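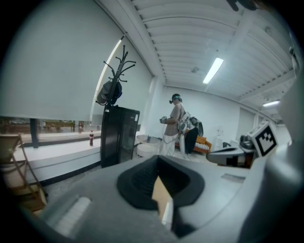

Kiltovar Robotics Club: Frequently Asked Questions

Updated in December, after the same person asked the first question for the third time. You know who you are, Eusebio.

Do I need to know how to code?
No. Half the club can't, and the other half writes code that the first half could have improved by sitting on the keyboard. If you want to learn, Gráinne Duggan runs a beginners' hour before the main session. Bring a laptop with a battery that holds a charge.

Who can join?
Anyone 16 or over. Most of us are students, a few of us used to be, and Gert Chauke has been "finishing his thesis" long enough that we've stopped asking what it's on.

What does it cost?
50 a term, which goes on spare parts, mostly screws. You can come to your first session for free. After that Gobnait Hanrahan will find you, and she takes cards.

When do you meet?
6 p.m. to whenever the building alarm gets set. Doors are open from 5:30 if you'd like to help with setup. Last month that meant Áine, alone, as usual.

What is the club working on this year?
The Ó Flaithearta Cup, a team contest for robots doing household chores. Each team teaches its robot a set of tasks beforehand by showing it how they're done, and on the day it has to manage without help. Our entry is called Evo. The name was meant to be temporary.

How do you teach a robot by showing it?
Two ways. You can put on the headset, pick up a controller and drive the arms yourself, or you can take one of the hand-held grippers and do the chore with that while its camera records everything. The headset gives you a better feel for what Evo can reach. The grippers are quicker, and you can do a whole session with them without once bumping an elbow joint worth more than your bike.

Which one should I start with?
The grippers. Everyone wants the headset. Everyone gets ten minutes into the headset and wants a chair.

Does the headset make people sick?
Some people, yes. Turns are short, and you can stop whenever you like. Please say so before it becomes obvious. Glasses usually fit underneath if they're not enormous.

Why do the grippers have black-and-white squares on them?
Those are markers, and they let the software work out where the gripper is. Don't draw on them, peel them, or put a sticker over one for a laugh. We lost an evening to a sticker.

How many demonstrations does a task need?
We aim for 60 clean ones per task. A clean one means the thing got picked up, went where it was supposed to go, and you didn't swear or drop it. (The swearing doesn't affect the data. Gobnait just doesn't care for it.)

Can I do the same task over and over the exact same way?
You'd think so. Please don't. Start from different spots, come at the cup from the other side, move it a few inches between tries. Our first set was recorded entirely by Gert, who is very consistent, and Evo learned to pick up one cup in one place extremely well. It also picked it up when the cup was somewhere else. The cup didn't participate.

What happens to my recordings?
They go on the club drive under a session number. They're used for training our own entry and they get deleted at the end of the season unless you tell us we can keep them. If you'd prefer not to be in anyone else's recordings, tell whoever is running the session and we'll work around you.

Can I bring food and drink?
Drinks with lids, yes, kept well away from anything with a cable. Food stays out of the recording area. Crumbs get into the gripper fingers, and then Áine Mac Mathúna has to take them apart, and then we all hear about it.

Can I work on something of my own?
Yes, as long as it isn't on fire. Sign up for bench time on the sheet by the door. Cup work gets first call on Evo from here until the contest.

Do you ever win?
We placed 6th last year. There were more than six teams, thank you. Eleck came first, as they tend to, with a robot that folded a towel and then, I'm told by people who were standing closer, straightened the corners.

How do I get picked for the contest team?
Turn up. There are 3 places at the table on contest day, and they go to people who've put in sessions on recording as well as driving. Eusebio got his by labeling clips through the whole of exam season, a choice he still defends.

I borrowed a controller and forgot to bring it back. Am I in trouble?
Not if it's on the shelf next session. Charged, please.

My question isn't here.
Ask at any session, or leave a note on the sheet by the door. Gráinne reads them. She has asked me to add that "can it make tea" has been answered, and the answer is "not yet, stop writing it."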